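January
By Aparecida Magalhães

Kitchen reset, part two: the sorting stage

The kitchen at Caltcombe gets one full clear-out each winter. The method has not changed since the move from Hernow. Everything small goes on the checked mat with the stars, and the red bin stands at its edge. Wrappers and cans go straight in; sponges and cloths stay out until they have been checked for wear. 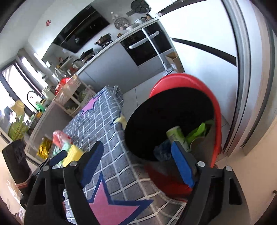 Page last changed: January, 16:40

The bin liner is black, 12 to a roll. The vegetables keep their place in the white drawer unit on the counter, with the red basket on top. I considered moving the unit nearer the window and decided against it, as direct light shortens storage time.

Still to do: descale the kettle, wipe down the range hood, refit the loose shelf bracket.

We use cookies to count visits. Accept | Settings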